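Rules for a Robot That Takes Computers Apart
Project report, robotics practice module
Group: Dursun
Submitted 22nd January

1. What we were asked to do

The assignment was one line long: "Write the operating rules for the disassembly cell and show that they can be followed." We read this as a gift. Other groups had to make something move. We only had to write down how it should move, which we expected to finish by lunch. The first draft of our rules ran to 3,084 words, and it was not lunch.

The cell belongs to the Fluvonness lab. Its job is to take old desktop computers to pieces so the parts can be sorted, and its control program is called Uner. There was already a rule sheet when we got there. It was laminated, it was titled "Safety," and its only complete sentence was "Be careful near the arm." We have nothing against this sentence. We kept it in an appendix out of respect.

2. How we went about it

We began by reading the published standards on industrial robots and on people sharing a space with them. We learned a lot from these and understood a fair amount of it. The main point we took away is that you assess the whole job. An arm can be perfectly polite and still be holding something sharp. A safe robot with an unsafe tool is an unsafe robot, and the same goes for whatever it happens to be carrying at the time.

Next we watched people work, keeping a sheet for each session, 40 sessions in all. On the sheet we wrote what the operator did, what the old rule said about it (nearly always nothing), and what we thought a rule should say.
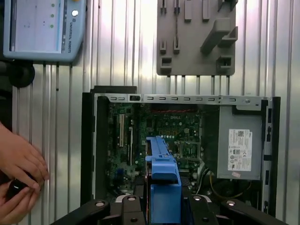 The first thing the sheets showed was that we had been worrying about the wrong moments. Our draft had two full pages on starting up and shutting down, when everybody is alert and a little bit proud of themselves. It had one paragraph on the long middle part, when the operator is close by, the work is going fine, and attention begins to wander toward food. We moved most of the pages to the middle.

3. The rules

After cutting, the rule set came to 1,593 words. The full text is in Appendix B. These are the ones we argued over.

Rule 2. Unplug the computer from the wall before it enters the cell. The operator checks this personally and does not take the word of the person who brought it. Power supplies are never opened, by hand or by robot.

Rule 4. One person is in charge of the arm at a time, and says so out loud. This felt silly for the first week. It still does, but people do it.

Rule 5. Anyone within reach of the arm keeps an emergency stop within reach too. "Somewhere in the room" is not a distance.

Rule 7. If a part does not come free on the first pull, stop and look for the latch. Do not raise the force limit. We would like this one printed larger than the others.

Rule 9. Hands stay out of the case while the gripper is in it. To steady the case, clamp it down before starting.

Rule 9 took the longest. One half of the group wanted a fixed keep-out distance, and the other half pointed out that the person running the job has to see into the case, which a distance makes difficult. We settled on banning hands from the inside and leaving the outside to the risk assessment. 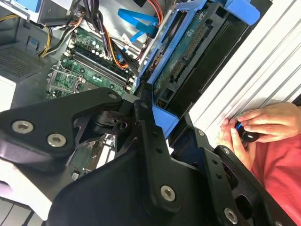 Drive removal got its own page, since it broke more of our draft rules than any other step. The trouble is that a hard drive comes in layers, and Uner's task list had a single entry for all of them. In the blue plastic cage, with the drive sitting in it at an angle and the motherboard and a tangle of wires close by, there are several things a gripper could take hold of, and only some of them are a good idea. Rule 11 now says the task must name the exact part to be gripped, and "drive" no longer counts as a name. Rule 12 says to check for attached cables before any pull.

4. Testing the rules

We gave the rules to students from the Tastness course, who had never seen the cell, and asked them to run a session using only our text. We stood behind the line and were not allowed to speak. This was the hardest part of the project.

They followed Rule 4 beautifully. They read Rule 7 in three different ways, one of which we had to stop. The word "pull" had meant one smooth motion to us and "a good try" to them, so it now has a definition. Rule 10 turned out to contradict Rule 6, and had done so since the first draft. We deleted Rule 10 and kept the numbering, so please don't go looking for it.

5. What is left

The rules cover desktop cases only. Laptops are excluded until somebody writes a section on batteries, which we started and then wisely put down. The lab plans to review the whole set in February, and we have asked for the session sheets to be kept until then. The laminated sheet is still on the door.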